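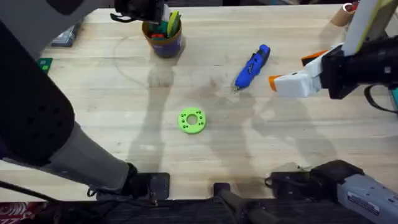 Butcher-block top in pale honey, with pen cup, rotary tool and one lime-green disk. Accessories not included.

Nidden Butcher-Block Worktop

A solid wooden top for people who make things, mend things, or like to be found standing near a bench when visitors call. The Nidden is the plainest worktop we sell and the one we get the most post about, much of it from customers who want to know whether they are allowed to put a hot glue gun down on it. They are. It will leave a mark. So will everything else.

The grain runs lengthways and you will see it from across the room. The colour is a pale honey when new and a slightly deeper honey after a few years of elbows. We do offer a stain, called Cirkon Brown, which sells to a small and loyal group of people who spill coffee.

What it's for

Light bench work, mostly. Model making, small electronics, sharpening, sanding, cutting discs out of things and drilling holes in the discs. It takes a clamp on the near edge without complaint, provided you put a scrap of card under the jaw. It isn't a joiner's bench and shouldn't be hit with anything you need two hands to lift.

It also makes a decent kitchen worktop, though please tell us when ordering, as the finish is different and we would like you not to eat off the workshop one.

About the scuffs

The top shown has been worked on, and it has the faint scuffs and darker smudges near the middle to prove it. We have been asked to photograph a clean one. We did that for the old catalogue, and customers rang up within the month to report that theirs had gone wrong.

Most marks will come out with fine paper and a little oil. Go with the grain, use 100 grit if you're feeling brave, and finish with something finer. The dark smudges tend to be metal dust and skin, in proportions we haven't looked into. A damp cloth gets most of it. What's left is called character, and there is no extra charge.

Sizes and fixing

The Nidden comes in 2 depths, standard and deep. Standard is 60 cm, which suits a wall and one person. Deep is for putting in the middle of a room and walking round. Length is cut to order, up to a limit set by our van.

Fixings are supplied for wooden or steel frames. The slots in the brackets are there to let the wood move, so do the screws up firmly and then stop. Wim Dierckx, who runs our returns bench, can tell from the split exactly how much further you went.

Legs are separate. The Hatau frame is heavy, ugly and does not wobble. The Zepeda trestles are light, good-looking and cheaper, and we'd suggest the Hatau frame.

Things to keep on it

We sell a few bits to go with the top, on the grounds that you will only buy them elsewhere.

Pen cup. Holds pens, and the small tools you put in with the pens so you'd know where they were. Weighted base.

Lidded parts tray. For screws. Becomes a tray of mixed screws in 3 weeks.

Bench oil, small tin. Does one top and the sleeve of one jumper.

We don't sell rotary tools, but people ask. Any decent one will do, and we'd only say that the bit should come to a full stop before you lay it on the wood. We have several offcuts in the shop showing why.

Delivery

Tops go out flat, wrapped in card, with corner guards. They are heavy. The driver will bring yours to the door and no further, and looking hopefully at the stairs has never been known to help. Leave it lying flat indoors for a couple of days before you fit it. Leaning it against a radiator gives you a very shallow bowl.

Orders placed after 1/10/15 will be cut from the new batch of timber, which is a touch paler than the last. If you're matching an existing top, ask for a sample first. Samples are free and make good coasters, a fact that more than 60 people seem to have worked out for themselves.

Returns

Uncut tops can come back within the month. Cut tops are yours. If yours turns up damaged, keep the packaging and send us a photo of the corner in question, with something next to it for scale. A pencil is fine.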